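The Residency Diary: Bread Course, Entry 13

Last updated: March 16, 2026
Reading time: 4 minutes

The spring session of the bread course resumed this morning at the Belter centre, and the following entry is made in keeping with the practice agreed in February, under which each tutor records the working day before leaving the building.
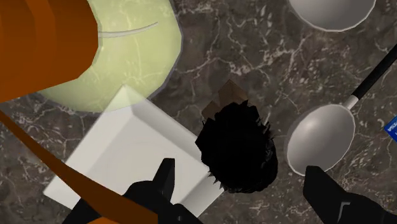
The morning was given over to flour. Mrs Tedesco had asked that the group compare the Caputo flour used last term with the Bolomska, which the centre now buys from a smaller mill, and the two doughs were mixed to the same recipe and left under cloths on the shelf beside the window. The Bolomska dough took up more water than expected. It was necessary to add a further 20 grams before it would come together, and the change has been entered in the recipe book in pencil until the test is repeated.

Mr Villa led the session on hand kneading. He prefers that learners work without a timer and judge the dough by touch, a method with which the undersigned has some sympathy, although it does make the day difficult to plan. The learners were divided into pairs. Two pairs finished well before the others and were permitted to begin weighing out for the rye, which had been planned for the afternoon.

A short meeting was held at midday concerning the oven. The lower deck continues to run hotter at the back than at the front. Mr Rinaldi has written twice to the supplier, Fikine, and has received an acknowledgement but no date for a visit. Until the fault is put right, loaves on the lower deck are to be turned halfway through baking and the learners are to be told why their crusts differ. The reference number given for the complaint is 2341, and it should be quoted in any further letter.

The undersigned raised once more the matter of the starter. The jar was found this morning with its lid screwed down, contrary to the notice on the refrigerator door. No harm appears to have been done, and the culture was active again by the early afternoon after feeding. It is nevertheless disappointing to record this for a second time. The starter has been kept going since the first intake and a good many former learners hold a portion of it at home. Ms Scanlon has offered to keep a reserve at her own house, and the offer was accepted with thanks.

The rye went into the tins at two o'clock. The dough was stiff and slow, the kitchen being colder than is usual for the time of year, and it was decided to extend the proving by 40 minutes. This left the group with time in hand, which Mr Benedetti filled with an account of the communal ovens in the village where his grandmother lived. Each household marked its loaves with a stamp before sending them down the hill, and disputes over a misread mark could last for years. The learners asked a good many questions. It was the most useful part of the day, and a place should be found for it in the printed programme.

The baking itself was satisfactory. The Caputo loaves had the better height and the Bolomska loaves the better flavour, in the opinion of most of those who tasted them. Mr Villa did not agree and asked that his view be noted. One rye loaf stuck to its tin and was taken home in pieces by the learner who had made it, who seemed content with the result.

On a personal note, the undersigned found the day tiring. A slight cold has lingered since the weekend, and much of the talking was left to colleagues, who were generous about it. The walk home was made in light rain with a rye loaf under one arm, and supper was two slices of it with butter and a little cheese, eaten rather earlier than is proper for a loaf of that kind. It would have been better left until tomorrow.

For tomorrow: repeat the water test with the Bolomska, order more baking paper, return Mrs Tedesco's scraper, and ask Mr Rinaldi whether Fikine has replied.

Contact the centre office | © Belter Centre 2026 | Back to top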